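Losari Garment Care Label Set

Version 1.2
Last updated Mar 30, 2022

Summary

Losari is a set of transcribed care labels from second-hand clothing. Each record holds the text of one label, the fibre content as printed, the country of origin where given, and the care symbols coded to a fixed list. The set is meant for people who build sorting, search or catalogue tools for used clothing and need real label wording to test against.

The release has 2,000 records. Of these, 500 are held back as a test split and should not be used for tuning. The label text is supplied as plain UTF-8. Label scans are not part of the release.

Contents of the archive

records.csv: one row per label
symbols.csv: the care symbol codes and their plain-language meanings
fibres.csv: fibre names as printed, mapped to a normalized name
splits.csv: record number and split (train or test)
CHANGES.txt: change history
LICENCE.txt: terms of use

Fields in records.csv

record_id: integer, stable between versions
garment_type: one of shirt, trousers, skirt, dress, knitwear, outerwear, other
colour_main: the main colour of the garment, from a list of common colour names
label_text: full transcription, line breaks kept as a vertical bar
languages: language codes in the order they appear on the label
fibre_raw: the fibre statement exactly as printed
fibre_norm: normalized names with percentages, separated by semicolons
origin: country as printed, or blank
symbols: symbol codes in printed order
legibility: 0 to 3, see below
notes: free text, mostly blank

Blank means the label did not carry the information. The value "unread" means the label carried it and the transcriber could not make it out. Please keep the two apart. Version 1.0 did not, and any figures drawn from that version for missing origin will be too high.

Collection

Garments came from the sorting floors of two resale depots, Letach and Chauhan. Letach handles mixed household donations. Chauhan handles end-of-season stock and has a larger share of outerwear. Garments were taken from the bins in the order they came up, with no attempt to balance types or colours. Labels that had been cut out, leaving only a stub, were skipped. Garments with more than one label were treated as a single record, with the texts joined and a double vertical bar between them.

Printed tags sewn into side seams were the most common format. Labels heat-printed straight onto the fabric were included and have "HP" at the start of the notes field. These wear badly and account for most of the records with a legibility of 0 or 1.

Transcription

Each label was transcribed once by hand in the Pundik entry form. A subset of 70 records was then transcribed a second time without sight of the first version. Differences were settled by going back to the garment. Most were in accents, in decimal commas and in the order of symbols printed over two lines. The second transcriptions are not distributed.

Spelling mistakes on the labels are kept. "Polyster", "vicose" and similar forms are real and are mapped in fibres.csv. Capitals are kept as printed. Trademark signs are dropped. Lot numbers and retailer stock numbers are replaced with a hash mark.

Legibility scale

0: less than half the text can be read
1: more than half can be read, with gaps
2: all text can be read with effort
3: all text can be read easily

Care symbols

Symbols are coded by family (W wash, B bleach, D dry, I iron, P professional care) followed by a number. A cross through the symbol is coded as X. A label reading "wash cool, do not bleach, line dry" in symbols would be W2 BX D4.

Older North American labels use coloured symbols or words alone. Where there are only words, the symbols field is blank. No symbol has been inferred from wording. Users who want a common form across both kinds will need to write their own mapping, and should expect some instructions, such as "reshape while damp", to have no matching code.

Normalizing fibre names

The map in fibres.csv covers every name in the release. Elastane and spandex are merged under elastane. Polyamide and nylon are merged under polyamide. Rayon and viscose are kept apart, as some labels list both. Trade names are mapped to the generic fibre only where the label gives the generic name as well. Percentages that do not add up to 100 are left alone.

Lining, shell and trim are marked with L:, S: and T: in front of the fibre list. If the label does not divide the garment into parts, there is no prefix.

Garment type and main colour

These two fields come from the garment itself, not the label. Tunics are coded as shirts. Vests with padding are outerwear. Colour is the one covering the largest area, and prints with no clear main colour are coded "multi". Shade is ignored, so a brick and a cherry garment are both red.

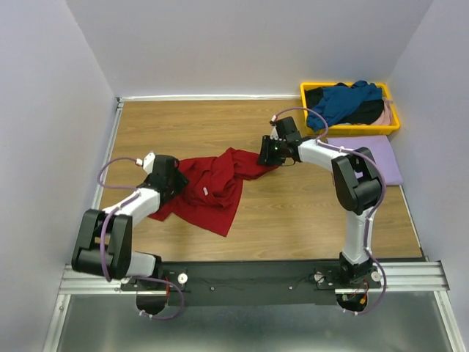
Figure 1. Red shirt held between two grippers over a wooden tabletop.

Known problems

Shirts are over-represented, and knitwear from Chauhan is scarce.
Languages printed in very small type are more likely to be marked unread.
Records with joined labels sometimes repeat the fibre statement. The duplicate is kept in fibre_raw and removed from fibre_norm.
Origin is given as printed, so the same country may turn up under several names or in several languages.
The split was drawn at random by record. Garments from the same maker can appear on both sides.

Suggested use

Suitable: testing label parsers, building fibre name lists, checking search filters on resale catalogues.

Not suitable: estimating the fibre make-up of clothing sold in any country, judging makers, or giving care advice to the public. Labels in the set may be wrong about the garments they were sewn into, and no fibre testing was done.

Changes

1.2: corrected symbol order on two-line labels; added HP marker to notes
1.1: separated blank from unread; added legibility field
1.0: first release

The next version is planned for April and will add a language code for each line of label_text. Record numbers will not change.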